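Ekelon releases results of Arain gripper comparison on two-arm platform

VOKASWOOD, February – Ekelon, a test and integration firm for light robot arms, has published the results of a bench and room comparison of two gripper controllers, the Arain and the Nustari. Both were run on the same two-arm platform, with the same task list and the same operators. The report is available from the Ekelon website at no charge.

The comparison covers 597 scored trials. Each trial was one attempt at one task, started from a fixed arm pose and ended either when the task was complete or when 120 seconds had passed. Tasks were split into 4 groups: flat objects, thin objects, soft objects and two-handed transfers. Scoring was done from recorded video by a person who was not told which controller was in use.

Most published gripper figures come from a clear table with a plain background. Ekelon chose to run the larger part of this work in an ordinary furnished room, at floor level, with household and exercise equipment left in view of the head camera. Background clutter affects how well the camera can separate a thin object from what is behind it, and the company wanted that effect included in the scores.

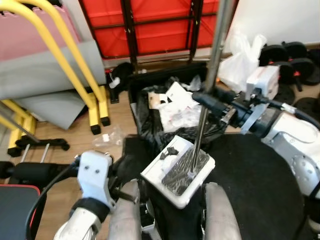
Both arms over the black mat, with a white tray and a thin metal rod in the work area.

The two controllers differ mainly in how they close the fingers. The Arain unit closes at a set speed and stops when motor current passes a limit. The Nustari unit slows before contact and then adjusts force in small steps. On flat and soft objects the report finds no difference large enough to act on. On thin objects the Nustari unit dropped fewer parts, and the Arain unit was faster when it held on. Buyers should weigh these results against their own cycle time needs.

Two-handed transfers gave the widest spread of scores. The main cause of failure was a timing error between the arms: one gripper opened before the other had reached its holding force. This occurred with both controllers. A change to the handoff rule, which requires both grippers to report a stable hold before either can open, was applied to the last 39 transfer trials. Those trials are listed in a separate table and are not counted in the main averages.

Cable routing was also logged. Cables on the outside of the wrist are simple to replace, but a loop that is too long can enter the camera view, and one that is too short limits wrist rotation. Ekelon recommends setting loop length with the wrist at full rotation and checking it again after any change of fingers.
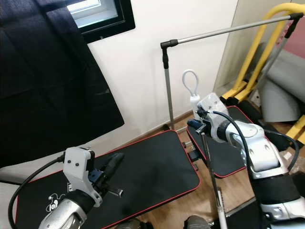 Can the results be applied to arms from other makers?
Only in part. The order of the two controllers on thin objects should hold for arms of similar size and payload, but the times depend on joint speed and must be measured again.

The report includes the task list, start poses, scoring rules and per-trial results in a plain table format. It does not include motor current traces, which Ekelon will supply on written request. Controller settings were left at factory values except for the current limit on the Arain unit, which was lowered for soft objects and is noted in each affected row.

A second round of tests is planned. It will use the same room tasks with a different set of fingers and a higher camera frame rate – the arms and start poses will stay the same so that the two rounds can be compared directly.

About Ekelon
Ekelon tests grippers, wrist parts and controllers for light robot arms and publishes its methods with its results. The company is based in Vokaswood.

Media and technical requests: use the contact form on the Ekelon website and select "Gripper comparison" as the subject.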